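Section 4: Setting Up the Tilier Backing Track Player for Live Use

Read this section before the show. Reading it during the show has been tried, and the second verse did not wait.

4.1 Before you start

You will need the player, its power supply, two quarter-inch cables, and the foot pedal. The pedal ships in the same box as the player, under the cardboard flap everyone throws away.

1. Place the player on a flat surface within reach of the person who will be blamed if it goes wrong. In most bands this is the drummer.
2. Connect the LEFT and RIGHT outputs to the house mixer or stage box.
3. Plug the foot pedal into the socket marked PEDAL. The socket marked CLICK takes the same plug and will accept it cheerfully, with no useful result.
4. Turn the MASTER knob all the way down.
5. Switch the player on and wait for the green light.

CAUTION: Do not switch on with MASTER turned up. The start-up thump is brief, but your sound engineer's memory is long.

4.2 Loading a set list

The player holds 322 songs in up to 18 set lists. If you need more than that, consider a shorter career.

1. Press LIST and turn the wheel to an empty slot.
2. Press ADD, choose a song, and press ADD again. Repeat for the rest of the set.
3. Hold SAVE until the display reads STORED. Letting go early stores nothing and says so in very small letters.
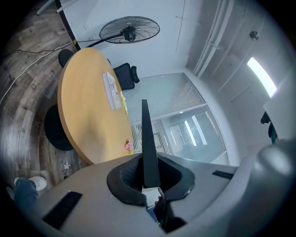
Can I change the song order in the middle of a set?

Hold LIST while a song is playing, turn the wheel to the song you want next, and let go. The current song finishes as normal and the new one loads behind it. Your singer may still introduce the old one.

4.3 Setting the click

The click goes to the headphone output only, provided you leave the CLICK TO MAIN switch off. Teguh Sutanto of the wedding band Giratska left it on for an entire first dance and has asked us to print this warning in a larger size. We have printed it twice.

Leave CLICK TO MAIN off.
Leave CLICK TO MAIN off.

1. Plug headphones into PHONES.
2. Press TEMPO to hear the click on its own.
3. Raise the PHONES knob until you can hear the click over your own cymbals.

Note: Songs imported from an Erkance player keep their old tempo but lose their count-in. Add a new one under EDIT, then COUNT. A count-in of 2 bars suits most songs.

4.4 Sound check

1. Play the loudest song in the set.
2. Bring MASTER up slowly until the engineer nods.
3. Press the pedal once to stop and once more to restart.
4. If the display shows error 79, the pedal is in the CLICK socket. Go back to 4.1, step 3.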